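# Lonesstead Robotics Club: questions I keep getting

Updated February 26, 2022

Hi! I run the sign-up table and answer most of the email, so I finally wrote this stuff down. If your question isn't covered, write to the club address and I'll get to it (slowly, in exam weeks).

### Do I need to know how to code?

Nope. When I joined I could make a spreadsheet add up a column and I was proud of it. The club has plenty for people who like building, wiring, sorting, labeling or just practicing with the hand-held grippers. If you want to learn Python we'll get you started, but it's fine if you never touch it.

### What is the club working on this year?

Our project is called Trerum. The idea is to teach an arm to tidy up small household stuff, and it learns from people doing the job first with a gripper in their hand. So a lot of our time goes into picking things up and putting them down again, over and over, with different things each time. We're aiming for 415 good recordings before the Brenport meet in August. It sounds like a lot until you get into a rhythm, and then you look up and it's time to go home!

### What do you pick up, exactly?

Whatever people bring from home, as long as it's clean and light. Clear plastic is the one that makes everyone groan. Lids especially, because they lie flat and the software has a hard time finding the edge. We throw them in anyway, since a tidy-up robot that only works on bright red things isn't going to be much use in my kitchen.
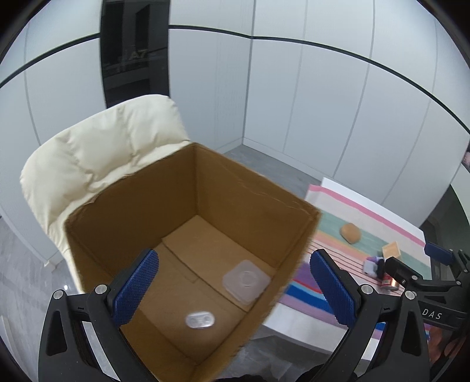

### Is it only small things, then?

Mostly, but this month we've added containers. Moving a whole cardboard box is a different skill from plucking out a bottle cap. You have to think about where both fingers go and how hard to squeeze, and cardboard gives more than you'd expect. Beginners tend to squeeze way too hard (I did, for weeks). Start gently and add a little at a time.

### How long does one session last?

Two hours with a snack break. A recording should run about 30 seconds, and I'd much rather have a short clean one than a long one where you chase a sponge into a corner. If you mess up, say "scrap" out loud, and whoever is on the laptop will mark it. There's no penalty and we all do it.

### Does it hurt your hand?

It can get tiring! Swap after 20 recordings, even if you feel great. Hold the gripper so your wrist stays straight, and move your feet instead of twisting when you need a better angle. Lefties, tell me ahead of time and I'll set the table up from the other side for you.

### What should I bring?

Closed shoes, a water bottle, and one or two things for the object bins. Good donations are empty cans, jar lids, little bottles with the caps on, sponges, small cartons. We like a mix of shapes and finishes, so shiny stuff is welcome too. Please don't bring glass, or anything that still has food in it. And we always need boxes. They don't have to be pretty, ours get pretty chewed up along the edges and we keep using them.

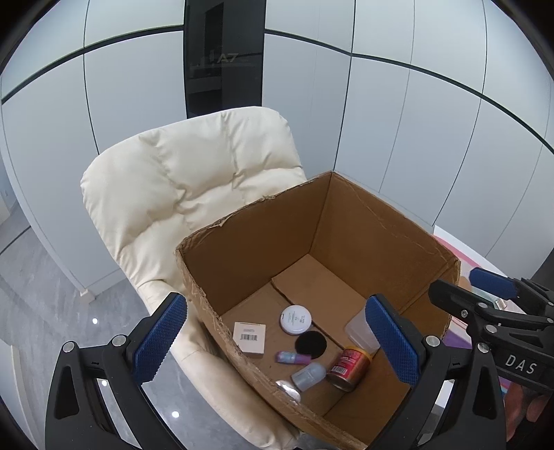
Syafiqah Ngau wrote in to say that new members should start with three or four objects in the box and leave the crowded ones for later. She spent her first session trying to get at a thing wedged behind another thing, and she went home convinced she was terrible at it. Start sparse, she says, and put the awkward items near the middle until you've got the feel of the fingers.

I think she's right, so that's how we're doing it from now on. If you're new, ask for an easy box.

### Does it cost anything?

Dues are $20 for the year. The Brenport trip is separate, $115 per person including the bus, and there's help available if that's a stretch. Just email me, I won't make it weird.

### What happens at Brenport?

Each team gets a table, a box, and a bunch of objects they haven't seen before, and the arm has to sort what it can while a clock runs. Our arm is named Mishra. It was named before my time, and I've heard two completely different stories about why. We'll run practice rounds all summer, so you don't have to decide now whether you're coming.

### Can my little brother come along?

If he's in seventh grade or up, sure. Younger kids can visit on open house days, when we let them have a go with the gripper and a bin of soft stuff.

### I missed the first few meetings. Is it too late?

Not at all! People join all year. Come by, sign the sheet, and I'll pair you up with somebody who's done it before.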